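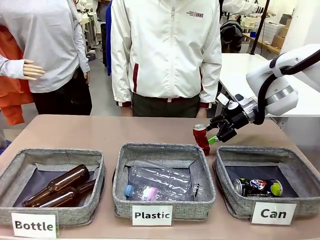
Advisor comment, carried over from the old thread: the recycling sorter should not go into the demo until somebody can explain why the log and the bins disagree. Reopening on that basis.

Ticket: Sorter log reports more completed picks than items moved
Project: Hakim (student waste-sorting arm, classes Bottle / Plastic / Can)
Opened: May 17, 2025
Status: Open
Priority: Medium

Summary
The run log has 3,076 entries marked "placed". I don't believe that number. Replaying part of it, I found entries for the same item 2 times in a row, with no second grasp in between.

Tried so far

Restarted the Naltano controller. Same result. The last note said a restart "fixed it", but whoever wrote that ran only 5 picks afterward.

Raised the grip timeout to 900 ms. Fewer duplicates on bottles, no change on cans. I wouldn't read much into it.

Swapped the Stillitz cable. No change, and I didn't expect any.

Reply from the software side
Could be the crushed cans. The finger closes on a dent, the reading drops, and the script thinks it let go.

Response
Maybe. That would explain cans and leaves the bottles unexplained – glass doesn't dent. It also assumes the script writes "placed" on a dropped reading, and I have yet to see the line that does that. Please paste it here.

Reply from the software side
Line is in the Clatex wrapper, release handler. It writes "placed" on any open event, including a retry.

Response
Then the log counts retries, and the success rate on our poster is wrong too. Take it off until we rerun. Patch the handler, clear the log, and do one full session with a person keeping a paper tally. Not closing this on a code change alone.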